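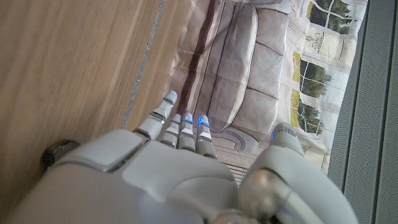
**Gwilym Meredith**
Final-year student, Vehicle Engineering, Clemham

## Cabin heating load in a small electric van: interim report

### 1. Background

The Trillmont is a two-seat electric delivery van used on short urban rounds. In winter its range falls well below the figure obtained in September, and most of the loss is put down to cabin heating. The project set out to measure how much energy the heater draws on a stop-start round, and whether heating the seats instead of the air would reduce it.

The van has a resistive air heater and no heat pump. The seats are unheated as supplied. A pair of Vachon heating mats was fitted under the covers for the tests, wired to the 12 V circuit through a fused relay.

### 2. Method

Two heating arrangements were compared:

| Arrangement | Air heater | Seat mats |
|---|---|---|
| A | Set to 21 °C | Off |
| B | Set to 16 °C | On, full power |

Each arrangement was driven over the same 38 km route, starting at 06:30 from the Clemham yard. The route is flat apart from the climb to the ring road. The driver's door was opened at every scheduled stop and left open for 40 seconds, timed with a stopwatch.

Current was logged on the heater supply cable with a Zakby clamp sensor sampling once a second. Mat current was logged separately on the low-voltage side. Cabin air temperature was taken at head height and in the footwell. The traction battery was charged to full before each run and the tyres were set to the placard pressure.

The clamp sensor drifts if it is not zeroed with the cable dead. It was zeroed before each run, with the service plug out. One early run was discarded because this step had been missed.

### 3. Results

Under arrangement A the air heater used 3.9 kWh over the route. Under arrangement B the air heater used 2.3 kWh and the mats 0.2 kWh, giving 2.5 kWh in total. The saving was therefore 1.4 kWh.

Mean heater power in arrangement A, after the warm-up period, was 1168 W. Warm-up was excluded from this mean and included in the energy totals.

Head-height temperature fell quickly each time the door was opened and took several minutes to recover. On the closely spaced stops in the town centre it did not reach 21 °C at all, and the heater ran at a high setting throughout. The footwell stayed colder than head height in both arrangements.

### 4. Discussion

Much of the warm air is lost at the door, so a high set temperature is expensive on this kind of round. The mats draw little power and are not affected by the door.

Windscreen misting was worse in arrangement B. The demister had to be switched on during the ring road section, and its consumption is included in the air heater total. A wet day would probably reduce the saving further. All logged runs were dry.

Outside temperature differed by roughly 2 °C between the runs used for the comparison, with the colder morning falling under arrangement A. No correction has been applied. Part of the saving must be due to this difference.

### 5. Remaining work

- Repeat both arrangements in rain.
- Add a temperature sensor on the inside of the windscreen.
- Fit a door switch to the logger and stop using the stopwatch.
- Correct the energy totals for outside temperature.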